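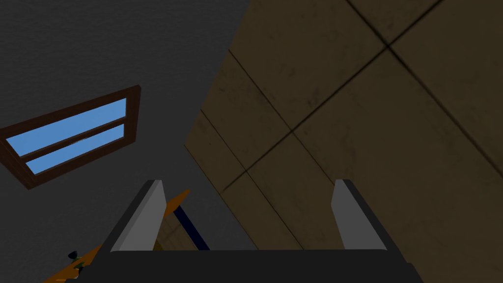 갈색 타일 면과 밝은 회색의 두 손가락

기도 일기 나눔 모임, 여름을 지나며

안녕하세요. Woller 글쓰기 모임의 소식을 전합니다. 저는 한국어로 글을 쓴 지 오래되지 않았습니다. 그래서 문장이 조금 딱딱할 수 있습니다. 너그럽게 읽어 주시면 감사하겠습니다.

우리 모임은 6월부터 시편을 한 편씩 읽고, 읽은 다음에 짧은 일기를 쓰고 있습니다. 지금까지 회원들이 보내 주신 글은 모두 114편입니다. 긴 글도 있고, 한 줄로 끝나는 글도 있습니다. 저는 한 줄의 글을 여러 번 읽었습니다. "오늘은 기도할 말이 없어서 그냥 앉아 있었다." 이 글을 쓰신 분은 이름을 적지 않으셨습니다. 저도 그런 저녁이 많았기 때문에 답장을 드리고 싶었는데, 주소를 몰라서 여기에 씁니다. 고맙습니다. 저도 앉아 있었습니다.

지난 모임에서는 침묵에 대하여 이야기했습니다. 어떤 분은 침묵이 무섭다고 하셨고, 다른 분은 설거지를 하는 시간이 자신에게 가장 조용한 기도 시간이라고 하셨습니다. 우리는 결론을 내리지 않았습니다. 시편 62편을 소리 내어 읽고, 차를 마시고, 평소보다 조금 늦게 헤어졌습니다. 저는 "잠잠히"라는 낱말의 발음이 아직 어렵습니다. 그러나 그날 여러 번 읽으면서 이 낱말을 좋아하게 되었습니다.

일기를 나누는 것이 부담스럽다는 의견도 받았습니다. 이 의견은 맞다고 생각합니다. 하나님께만 드리고 싶은 말을 다른 사람 앞에서 읽을 필요는 없습니다. 앞으로는 읽고 싶은 분만 읽고, 다른 분은 듣기만 하셔도 됩니다. 들으신 다음에 꼭 감상을 말하지 않으셔도 괜찮습니다. 조언은 부탁을 받았을 때만 해 주시기 바랍니다.

작은 책자에 대해서도 알려 드립니다. 회원들의 글을 모은 책자의 제목은 "Dromell의 저녁"으로 정했습니다. 허락을 받은 글만 싣고, 분량은 177쪽입니다. 맞춤법은 고치지만 문장은 될 수 있으면 그대로 두려고 합니다. 서툰 문장에도 쓴 사람의 목소리가 있으니까요. 글을 빼고 싶으신 분은 인쇄 전에 편지로 알려 주십시오. 이유는 쓰지 않으셔도 됩니다.

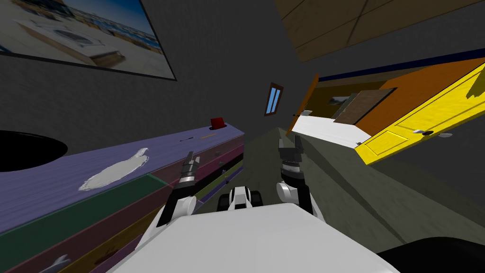

다음 모임 안내

날짜: 2025년 8월 23일
장소: Wenitz 회관 14호실
읽을 말씀: 시편 131편
준비물: 공책과 펜

이번에는 "젖 뗀 아이"라는 표현을 가지고 글을 씁니다. 어린 시절에 마음이 편안했던 장소를 하나 생각해 오시면 좋겠습니다. 글은 모임 중에 쓰니까 미리 쓰지 않으셔도 됩니다. 처음 오시는 분도 환영합니다. 교회에 다니지 않는 분도 오실 수 있습니다.

Shin 서점에서 공책을 싸게 구입할 수 있습니다. 계산할 때 우리 모임의 이름을 말씀하시면 됩니다. 지난번에 우산을 두고 가신 분은 회관 입구에서 찾아가시기 바랍니다.

Woller 글쓰기 모임 소식지 편집자 드림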